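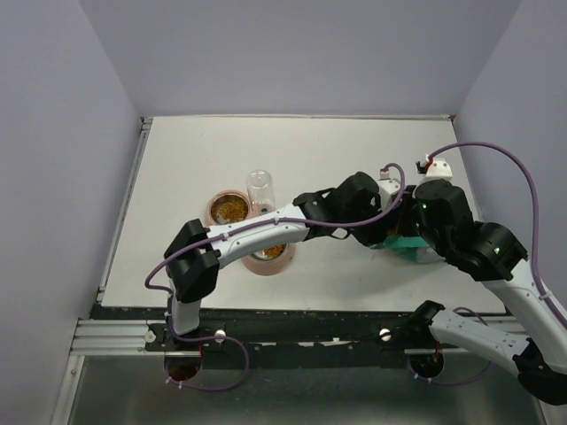
Two round bowls on the white table, the rear one with a pinkish rim.

Home | Galleries | Workshops | Contact

Bowls and Fillings

Damián Arancibia and Mirta Orellana have been collecting everyday bowls for the Urrutia gallery pages since last May. Most are plain tableware, bought second-hand and still in use. We prefer to show them with something in them -- an empty bowl tells you very little about its size or how deep it is.

The filling is orange-brown and granular, with speckled amber granules in the rear bowl. A teal-green object lies on the table as well. The white top suits these colours, and we have kept to it for the whole set.

The pink rim was Mirta's choice. She likes a rim that stands out from what is inside, and this one does so without being too bright.

Bowls from the collection can be borrowed for table displays. Please wash and dry them by hand before they come back, and wrap each one separately. Write to Chibuzor Bassey to arrange a loan.

Page updated Saturday, April 17, 2021

Related galleries
Jugs and pourers
Drirkora: plates on loan
Trays from the Skallo sale
Spoons, 20 to a drawer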